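Open afternoon at the Tilline robot lab

If you missed the September open afternoon up at Tilline, I'm sorry for you, because it was a treat from start to finish. Seventeen of us made it (plus two very polite kids who asked better questions than the rest of us), and by the time the coffee ran out we still had to be herded toward the door.

Keabetswe Kekana met us at the loading entrance and took us straight to the benches. I had expected a talk with slides first. There was one slide, it had the wifi password on it, and then we were standing next to a robot arm while she told us what the group has been working on since they moved over from the old Coppens building. The short version is picking things up and putting them somewhere else, which sounds like nothing until you watch a machine try to do it with objects it hasn't been carefully introduced to!

The part I liked best was the driving. Oratile Rampersad sat down at the controls and guided the arm through a task by hand, over and over, and each run gets saved so the software can learn from it later. They had 768 saved runs for the current task when we visited, and Oratile has done a good share of them personally. You could tell. The arm moved like somebody reaching for a mug in their own kitchen.

Then it was our turn. I went fourth and was terrible. The controls are light, much lighter than you'd guess, and I kept closing the fingers too early and grabbing air. One of the kids got it on the second try and was insufferable about it all the way home, I'm told.

A few things I scribbled down from the questions:

The soft-spoken answer to "will it work in my garage" was "not yet, the lighting would ruin it."

A run that goes wrong is kept too, with a note saying so.

The next project is called Odia and has to do with two arms sharing one table. Keabetswe wouldn't say much more, but she was grinning.

What you get from the wrist of the arm is a very close view, mostly fingers and whatever they are headed for. At the bench with the cardboard box and the wooden block, it's like this:

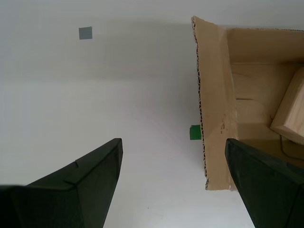
Next visit: Disstead

We've been offered six places for a tour of the workshop at Disstead, where they build and repair grippers. It's a smaller space, so it will be first come, first served, with a second group if enough people ask. Meet in the parking lot at 1:40 and wear closed shoes. Put your name on the sheet by the sign-in desk, or reply to this newsletter and I'll add you.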